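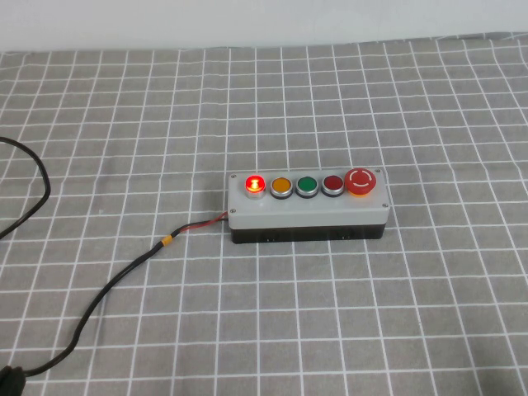
Five Buttons and a Long Winter

I spent most of the holidays with a box of push buttons, and my family has stopped asking about it. It started when Anum Swati, who builds the props for our community theater in Asdale, called to say the next show needed a control panel. A proper one, with buttons the actors could slap from the back of the set and still hear a click. Could I put one together by April? I said yes before I knew what a bezel was!

I learned fast. I bought 13 buttons to get the four I liked (the rest are in a coffee can, if anyone wants them), and I spent a whole evening moving them around on a piece of cardboard. Red, amber, green, dark red. Then the big mushroom stop at the end, the one everybody reaches for first.

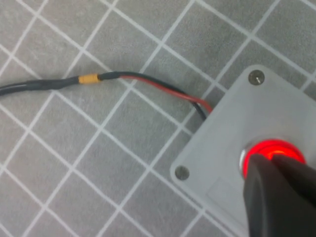

Red and black wires at the edge of the panel, with the yellow band on the cable.

The wiring scared me more than the drilling did. I used to stuff everything into a box and hope, and my old train layout paid for that. Now I do the cable first, while I'm still patient, and I leave myself more slack than looks sensible.

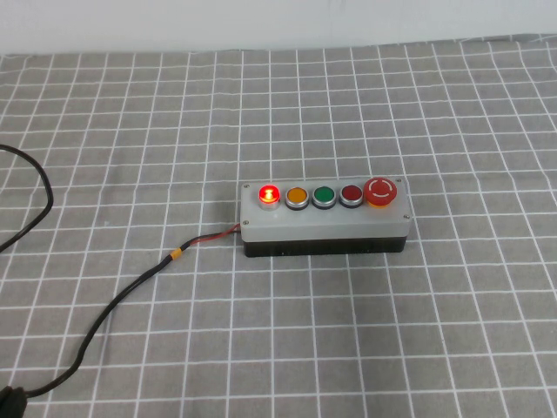 Choosing colors is the part I could talk about all night. My first plan was two matching reds, and Anum talked me out of it over a plate of fries, bless her. With the left one lit up bright and the fourth one down in that maroon shade, I don't mix them up even when I'm half asleep. I also went back and forth on the stop button, which cost me 20 dollars and felt like a splurge, but the yellow collar under that red cap is pure old factory and I love it. Twisting it is weirdly satisfying, too. My nephew did it for most of New Year's Day.
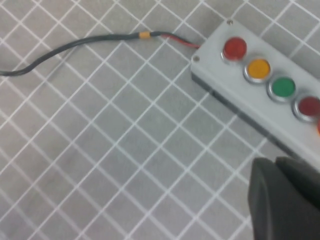
What I'd Do Differently

Buy the lid screws in a bigger pack, for one. I dropped 3 of them behind the radiator and I'm fairly sure they live there now. I'd also mark the holes with tape on the lid before drilling, and drill a scrap piece first to check the fit.

Next up is a second box for Act 2, with a key switch if I can find one that doesn't wobble. Anum wants a buzzer. We're still discussing the buzzer.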